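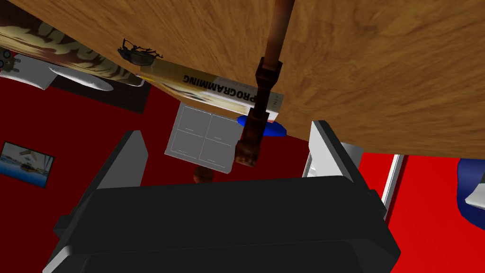 2 min read

I stopped buying bread in October. The bakery on Ogilvie had gone up again, and Eldana had given me half a jar of her rye starter, so I started baking at home.

The first 4 loaves were flat. My kitchen sits at 68 degrees most of the day, and I was giving the dough the same time as the recipe, which was written for a warmer room. Now I leave it overnight — longer if I forget.

Onni says it needs more salt. I weigh out 20 grams and he still adds some to his slice. Next I want to try caraway, if Dallitz has any left.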